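We use cookies to remember your reading preferences. Accept | Settings
Get new diary pages by e-mail. Subscribe

November, early morning

I slept badly and got up before five, so I have time to write before the bus. The rain stopped in the night. From the kitchen I could hear the water in the gutter, and later the first truck going down to the Pruvost bakery. I like this hour in Darnstead. In my first winter in this town I was afraid of it.

Yesterday I had my evening class again. We are still reading the old letters from the wool mill, and for homework we must write one page in English about a thing our family stopped doing. I chose bread. My grandmother made sourdough bread every week in a clay oven behind the house, and my mother made it perhaps twice a year, and I had never made it at all until this fall. I wrote the page in one hour and then I corrected it for three hours. The teacher says my sentences are correct but they walk with their hands in their pockets. I am still thinking about what this means.

The starter is now 30 days old. I keep it in a jam jar on the shelf above the radiator, where the air is warm but not too warm. For the first week it did nothing, only smelled like wet paper. After that it smelled like apples, then like paint, and I almost threw it away. I read on the Cisis forum that the paint smell means it is hungry, so I began to feed it two times in a day, and the smell went back to apples. I was so happy that I told it good morning in my own language.

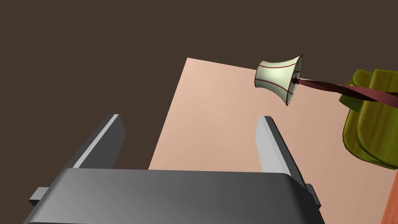

The third loaf

I want to write down what I did, because last time I forgot and could not repeat it.

I mixed the flour and water at noon and left them alone under a towel. I used 633 grams of flour, which is a strange number, but this was all that stayed in the bag and I did not want to go out again. After this I added the starter and the salt. The dough was very sticky. My grandmother never used a scale. She had a wooden bowl with a crack in it, and she filled the flour to the crack, and this was the recipe. When she got a new bowl, the bread was bad for one month.

I folded the dough every half hour through the afternoon. Between the folds I did the ironing and called the electric company about the bill. They kept me waiting with the same piece of piano music, and I folded the dough once with the telephone held against my shoulder. The bill will be corrected, they said. I wrote down the time of the call, as I always do.

In the evening I shaped the loaf and put it in the refrigerator for the night. Here I made a mistake. I put it on the top shelf, near the light, and there it is too cold, so in the morning it had not grown much. I baked it anyway. The crust was dark and made small cracking sounds when it came out, a sound I had forgotten that I knew. Inside, the bread was heavy and a little gray near the bottom. But the taste was right! It was sour in the back of the mouth, and it was good with butter and even better with only salt.

I ate two pieces standing up. Then I sat down and ate one more properly, with a plate.

The flour question

The flour from the supermarket is too soft for this, I believe. In the market hall on Pridow Street there is a stall that sells flour from a small mill, and the woman there let me put my hand into the sack. It felt sandy and cold. It costs more than double, and I stood there a long time doing arithmetic in my head, in my own language, because I still can't do numbers in English when somebody is waiting. In the end I bought one bag of the rye and one of the wheat.

The rye I will use only for feeding the starter. The wheat I will use for the next loaf, with a little less water. I wrote this on a card and put it behind the jar.

I also want to find a heavy pot with a lid. The forum people all bake in such a pot because it keeps the steam inside. I have only my thin soup pot, and its handle is plastic, so it can't go into the oven. For now I put a pan of hot water on the bottom of the oven, and each time I open the door my glasses go white.

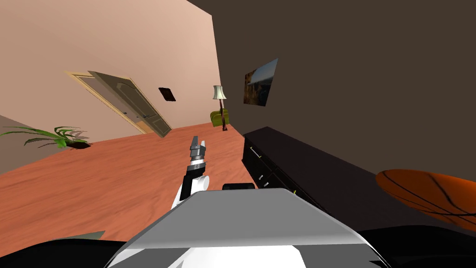
One reader of these pages wrote last night that my water is the problem and the flour is innocent. In her opinion the town water in Darnstead has too much chlorine for a young starter, and I should leave a jug of it open on the counter overnight before I use it. She did this for years, she says, and her bread was never gray at the bottom. She also thinks I cut the loaf too early, and that rye bread must wait a full day, even if the whole house is suffering.

I answered her and said thank you. It is true about the cutting. I waited perhaps twenty minutes. My grandmother would cover the loaves with a cloth and put them on top of the wardrobe, where no child could reach, and we could smell them from the bed. I had thought this was to punish us. Now I think maybe it was only the recipe.

So the jug is standing on the counter since last night, with a saucer on top against the dust. Then I remembered she said open, and I took the saucer away.

It is getting light now. I must still iron the blue shirt and find my bus card. The starter has gone up almost to the rubber band, and there are bubbles on the side of the glass. Tonight I will mix the new dough, with the jug water and the market flour, and I will put it on the lower shelf. If the bread is good I will take half of it to class.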